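Glass offices draw grumbles as Gillies floor reopens

Staff at the Gillies building are back at their desks after a refit that management says has made the place brighter and more "connected". Whether anyone asked for more connection is another matter.

The work, carried out by the fit-out firm Soson, replaced solid dividing walls on the second floor with glass partitions. White horizontal blinds went up behind the glass soon afterwards.
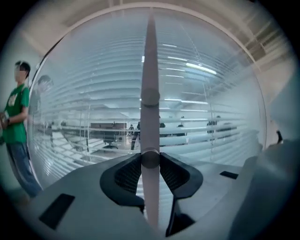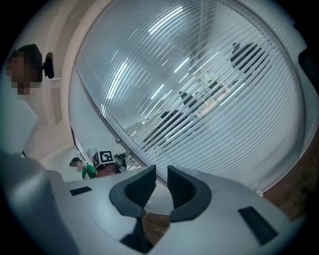

Blinds do half the job

The building's operator, Dinska, told tenants in a newsletter that the glass would "carry light and energy through the whole floor". The same newsletter, further down, reminded people that the blinds could be adjusted for privacy. A reader could be forgiven for wondering which of the two features was the improvement.

With the slats tilted partly open, people in the next room show up as dark shapes broken into stripes. You can't make out what they're working on, but you can certainly tell they're there. Fluorescent ceiling lights come through the gaps too, which rather undercuts the talk of daylight. Most of what is being carried through the floor, as far as a visitor can judge, is the glow of the office next door.

Close the slats fully and you're more or less back to a wall, only one that needs dusting.

Tenants in the smaller suites have been the loudest. Several told this site they now keep the blinds shut through the morning and open them a crack after lunch, mainly to see whether the meeting on the other side has wrapped up. One said the noise was worse than before the refit. Dinska says the glass was chosen to match the acoustic performance of the old walls and that it has received no formal complaints, though tenants say they haven't been told where a formal complaint should go.

What it cost

Dinska wouldn't give a total for the project. A notice to tenants put the blinds alone at $3000 for each suite and the labour to hang them at a further $2000. Those amounts are being recovered through the service charge over 30 months, a detail that arrived after the work had started.

Asked why a floor would pay to have its walls made see-through and then pay again to have them covered up, the operator said blinds had "always formed part of the design intent". The first set of drawings shown to tenants had no blinds on it. Dinska describes those drawings as indicative.

Soson said it had built what it was engaged to build and referred other questions to the operator.

There is a fair case for the change. The old corridor was gloomy, and a couple of the rooms off it had no outlook of any kind. Some tenants are pleased to be able to see whether a room is taken before barging in with an armful of folders. A firm at the far end of the floor says new starters have found it easier to work out who sits where. None of that is nothing, but it's a modest return on a refit that was sold as a new way of working.

The furniture, meanwhile, hasn't been touched. The desks and chairs that were on the floor before are on it still, and tenants who expected the new look to stretch to somewhere better to sit have been told that seating is their own responsibility.

More floors to follow

Dinska plans to give the third floor the same treatment, with work pencilled in to begin in September. Tenants there have asked for three things in writing: the full cost, a sound test done with people in the rooms and a choice of blinds. So far they've been offered a walk-through of the second floor.

The operator points to its other property, Randirano, where it says similar partitions have been "warmly received". It didn't supply any survey results when asked, and said feedback there had been gathered informally.

Third-floor tenants have until the end of August to lodge comments with the building office. The form runs to one page and has a box for preferred slat colour. The only option printed beside it is white.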